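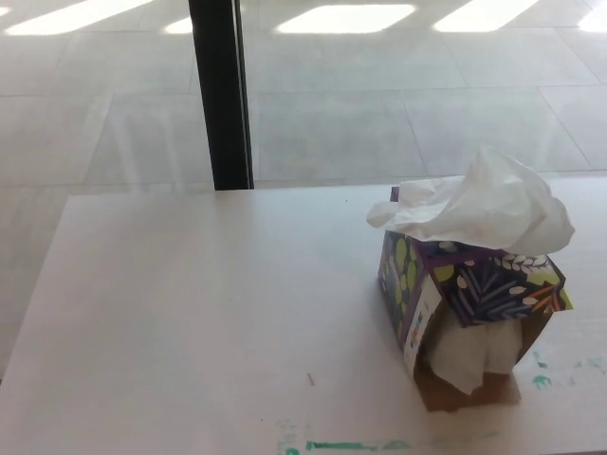 A well-used tissue box on one of the tables at Skistirora, where ordinary objects make up the lesson plan.

Pulling a tissue from a box takes a person less than a second and no thought at all. Oona Vainio has spent most of the fall thinking about it anyway, and she is still not tired of the subject.

"It's a wonderful problem!" she says, before I have my coat off. "The tissue is soft, it weighs nothing, and every time you touch it the shape is new. You can't write that down as a rule. You have to show it."

Showing is what the small team at Skistirora does all day. Their project, Trostar, is a collection of demonstrations for a learning system: a person carries out a task, the motion and the camera view are recorded together, and the recording joins the pile that the system trains on. When I visited, the pile for tissues stood at 1464 examples. Towels and paper bags have piles of their own, started back in June.

What surprised me is how much the team cares about mess. Jouko Manninen, who plans the sessions, used to set out a fresh box for each recording, square to the table. The system learned fresh boxes beautifully and was lost with anything else. Now the boxes stay in use long after most of us would have thrown them out. A box with its front ripped open and tissues drooping from the hole is good material, because there are suddenly two places to grab and only one of them makes sense.

The tabletops get the same treatment. Paint smudges stay where they are, and so does the sunlight, which throws bright patches across the gray floor tiles. "Homes have windows," Manninen says with a shrug.

A session runs 72 minutes, a length the group settled on after some grumbling about sore wrists. Oskari Kuusisto, the fastest demonstrator, had to be asked to slow down – his quick flick of the hand looked great and taught very little. Merja Ikonen then reviews the recordings and throws out the ones where the start or finish is unclear. She keeps the fumbles, though, if the person recovers. A dropped tissue picked up again is one of her favorite things to find.

I asked to try it myself and recorded 11 pulls. Ikonen kept nine. I was absurdly proud.

Next on the list are boxes lying on their sides, and after that, Vainio hopes, the very last tissue in the box, the one that sticks to the bottom. She has already started saving boxes for it under her desk.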